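Visit report: Wekotent open day

The Wekotent building opened its doors to the public one afternoon in September, and I went along with Blandine Le Goff, who wanted to see the furniture floor. I was more interested in the food packing side. We had both.

Parking is behind the building, off the service road. The sign at the gate still says Dunder, the former tenant, and two cars ahead of us turned around and left when they saw it. Go in anyway. Registration was a folding table inside the side door, and you got a paper badge and a floor plan. The floor plan had the stairs in the wrong place.

The ground floor belongs to Rewi, who make tables and benches. Shayne Quinlan took our group through. He started at the racks where the boards are sorted by length and went on to the glue-up area. Short boards that used to be sold off as kindling now go into staggered tops, with the joints offset from one row to the next. Blandine asked how much the tops move over a winter. Shayne said they let the glued panels rest for 10 days before flattening them, and that a heated room will still open a joint now and then. He had one with an open joint leaning against the wall and let people run a fingernail along it.

The finishing room was closed because of fumes, so we looked at it through the door glass. Samples of the oils were laid out in the hallway. The clear one darkened the pale boards more than I expected. Prices were on a printed sheet, and I thought the benches were fair and the tables high.

Coffee was upstairs at 3 and came with a dry almond cake. The line was long. Skip it and go straight down the back stairs, where the packing area is much quieter at that hour.

Nirov has that part of the building. They work on packing for small growers, mostly soft fruit, and the talk was on bruising. Strawberries get damaged where they press on each other, so the number in a box matters less than how they sit. We were shown a deep tub and a shallow one, both filled in the morning, and the fruit at the bottom of the deep tub had gone dark on one side. The advice for home was simple enough: one layer, green tops left on, no washing until you eat them.

After the talk we moved along to the work tables, which have planked tops in the same style as the ones downstairs.

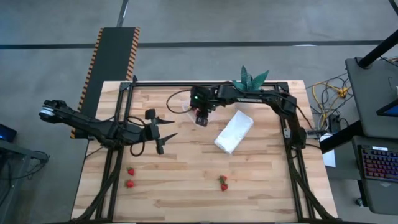

Strawberries and a clear container on one of the tables in the packing area.

Blandine asked whether bare wood was a good idea with fruit juice. The answer was that the tops get wiped down at the end of each day and sanded when the stains build up. She wrote that down for her own kitchen.

There was a question period, but the fans were loud and I caught very little from the back row. The handout covers the storage temperatures, and copies were left by the exit.

We were out by 4. Rewi takes table orders by email only, and the wait at the moment is 2 months.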